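Jornley progress report, second installment
Prepared by Margaux Roussel for the Kırmızıgül small grants program
30 Jul 2023

This has been our best stretch yet! When I wrote to you in December, Jornley was a mobile base with one arm and no idea where its own hand was. It now drives across the shared workshop, stops at the counter in the kitchenette, looks down, and reaches. Clotilde and I both cheered the first time it stopped where it was supposed to (I'm told people heard us through the wall).

Money first. Of the 862 dollars left after the first installment, we have spent 352. Most of that went to two replacement joint motors and the second camera, the small one that rides on the wrist. The rest bought connectors, a decent crimping tool and a spool of cable from Jedico, who got it to us in two days. We have put nothing toward the new battery so far. The old one still gets us through an evening if we switch the arm off between runs.

The head camera mount was rebuilt in June. The first version sagged when the base braked, and every stop shifted the view a little lower. Clotilde redesigned it with a wider foot and a locking screw, and the tilt now stays put. It also lets us point the camera further down when Jornley is close to a counter, so the sink and the worktop both fit in view. The wrist camera went on a few weeks later, and it gives us the close detail that the head camera can't.

The kitchenette is our main test area at the moment. It's a tough little space, with white cabinets against a white wall, a shiny floor and a steel sink full of reflections, and we love it for that.
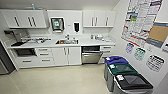
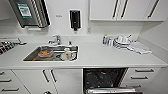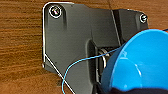 Views from Jornley's cameras, head and wrist.

Software has been the slow part, and also the part I've enjoyed most. The base and the arm used to run as two programs that barely spoke to each other. They now share one clock, and a run can be replayed from start to finish with every camera lined up. We have 11 complete runs saved this way. Going back through them, we found that a lot of what we had blamed on the arm was really the base creeping forward while the arm was moving. Braking the wheels before each reach fixed most of it.

Plain white surfaces are still hard. The depth estimate gets jumpy on flat doors, and bright spots on metal can throw it off completely. The dark handles help a great deal, so Clotilde is trying a method that finds handles first and works out the cabinet fronts from them. Early results look really good, though I would like to see it cope with evening light before I promise you anything.

The gripper needs more work too. Its fingers close evenly now, but the pads are too slick for smooth cups. We have ordered a softer pad material from Steltirska and will test it on the bench before it goes anywhere near a mug.

For the next period we plan to:
fit the new pads and repeat the bench tests
finish the handle finder and merge it into the main program
move the loose wiring on the arm into a proper sleeve
buy the battery

We're asking for the third installment of 700 dollars on the usual schedule. The battery is the largest item in it, and a spare wrist camera comes next. Receipts for this period are in the shared folder, sorted by month.

You're very welcome to come and see it move. Evenings are best, and one of us is nearly always in the workshop by dinner time.

Margaux Roussel and Clotilde Roussel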